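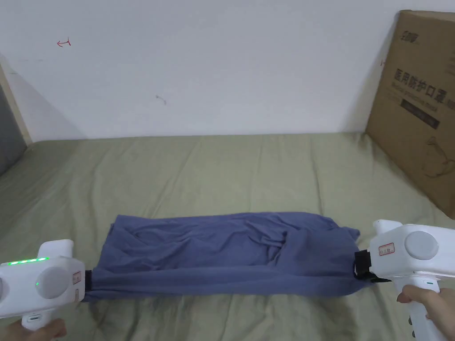
I finally did the wardrobe. It has been on the list since May, when the rail came down on one side and I put everything back in a hurry and shut the doors on it. After that I mostly wore whatever was in the clean pile on the chair, and the chair became a second wardrobe with no doors.

I'm writing down how I did it, partly for myself, as I will have forgotten by the next time.

The first thing was to strip the space rather than the clothes. I have tried before to sort things while they were still hanging up, and I end up moving a shirt along the rail and feeling I've achieved something. So I took everything out and put it on the bed. That includes the drawers underneath and the two bags on the top shelf. The bed was high with it by half past ten and I had to move the lamp.

With the wardrobe empty I wiped it down. Warm water with a small amount of washing-up liquid, then a dry cloth. The bottom had a lot of fluff in the back corners, some coat buttons and a train ticket. I left the doors open for an hour and had a cup of tea and some toast.

The rail went back up with longer screws. The old ones had pulled straight out of the side panel, so I moved the bracket down by the width of my thumb and drilled into a fresh bit. It isn't quite level. You can see it if you look for it, and the hangers slide very slightly to the left. I can live with that.

Then the clothes. I made heaps on the floor by type and not by whether I wanted them. All the tops together, all the trousers together, all the knitted things together. It is much easier to give up a grey jumper when it is lying next to four other grey jumpers.

What went:

Trousers that need a belt I no longer own.
Anything with a broken zip that I hadn't mended in a year.
Two work fleeces with the Skimine logo on the chest, from a job I left long ago.
Socks without a partner. I gave them one more wash to come right and they didn't.
A suit jacket. The trousers wore through and I kept the jacket in case, but it looks like half a suit.

What stayed, against my better judgement, was a waxed coat that was my uncle's. It smells, and the lining has gone at both cuffs. It is on a hook behind the door now so that it doesn't pass the smell on.

The charity shop took three bags. They don't want anything torn, so the worst of it went in the textile bank at the car park instead, and a few cotton things were cut up for cleaning rags. I cut too many. There is a limit to the number of rags one flat can use and I passed it some time ago.

On to the folding. I used to fold everything flat into a square and stack it, and for shelves I still think that's right. For the drawers I've changed to long strips. You lay the thing out on the bed, fold it in lengthwise until it is a long narrow band, and then pull it by both ends so that the cloth settles. After that you turn it over on itself in thirds, or in quarters if it's something long, and it should stand up in the drawer on its edge. You can then see everything from the top without digging.

The pull matters more than I expected. If you skip it, the inner layers stay rucked up and the finished packet is fat in the middle and won't stand. I don't bother getting every wrinkle out of the top layer. A soft crease falls out when you put the thing on. What you are after is a straight bottom edge, as that is what it stands on.

A bed is a better place for this than a table, at least in my flat. The table is too small and slippery, and a sleeve always goes over the side. On a bed sheet the cloth stays where you put it. The only drawback is the height. I did an hour of it bent over and my back told me so in the night. Kneeling on a cushion is better.

Some things don't suit it. Thick jumpers don't fold into a band at all and I've put those flat on the upper shelf, heaviest at the bottom. Anything slippery comes undone as soon as you let go. Shirts with collars I hang. I know people who fold those too, but I've never managed it without having to iron them again.

T-shirts are the easiest. Pyjama bottoms are good as well, as they are halfway to being a strip already. Towels I do the same way but in the bathroom cupboard, where there's more depth.

The drawers have cardboard dividers now. I was going to buy some, and I looked at a set from Workavau that slides out to fit, but a set for three drawers cost more than I wanted to spend on something I'd only see when looking for pants. I cut up the boxes my winter boots came in and folded the edges over. They have held so far. If they go soft I'll think again.

The order is: top drawer, underwear and socks. Middle drawer, T-shirts and thin tops, light at the left and dark at the right. Bottom drawer, pyjamas, shorts, swimming things and whatever belongs to the other season. I used to keep the sheets in there too, but they've gone to a box under the bed with a lid on it. Each set is inside one of its own pillowcases, so I don't have to look for the fitted one in the dark.

Hanging up, from the left: coats, shirts, the one good dress shirt, trousers over the bar. I had 47 hangers and plainly didn't need 47 hangers. The wire ones went back to the dry cleaner, who was pleased to have them. The wooden ones are the only kind that hold a coat properly, so I kept all of those.

Attila Szekeres, who lives upstairs, came down while I was at it to borrow the drill and stayed to tell me I should put cedar blocks in with the wool. I've had moths before, in the old place, and they ate the elbows of a cardigan I liked. So I've ordered some. He says you sand them lightly every few months to bring the smell back. I haven't any sandpaper, so that is now on the list where the wardrobe used to be.

It took most of a day in the end, with a second short go the next morning to finish the bottom drawer. If I did it again I'd wash the things from the top shelf beforehand. They had been up there so long that they smelt of the shelf, and I had to stop halfway and put a load on, and then I had wet clothes on the airer in the same room as all the heaps.

Still to do: the shoes, which are in a row under the window and getting dusty, and the coats in the hall. There is also a suitcase on top of the wardrobe that I haven't opened. I think it's scarves. I gave it a shake and it doesn't rattle, so it can wait until the weather is better.

The chair is clear for the moment and I sat on it this morning to put my socks on.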